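Kendari build log, 4/14/18. Cable task for the Flinura student round.

**1/** Rule change: plug and jack now go inside the blue bin. On the bare table the approach was straight down. Bin walls limit the wrist angle, so all 5 waypoints had to be redone.

**2/** Finger opening reduced by 3 mm. Textured pads stay. Closing speed unchanged – force limit is next. 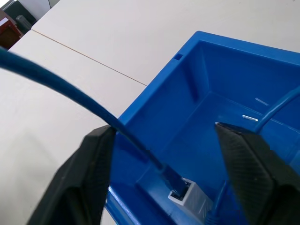

Ljubica Stojanović asks whether we log force during insertion or only position. She thinks position alone will pass a half-seated plug.

**3/** Position only, for now. Force goes into the next commit. Log is at roughly 1594 lines and needs trimming first.

**4/** Kenna Ritchie has the wrist offsets. Do not edit that file until she merges.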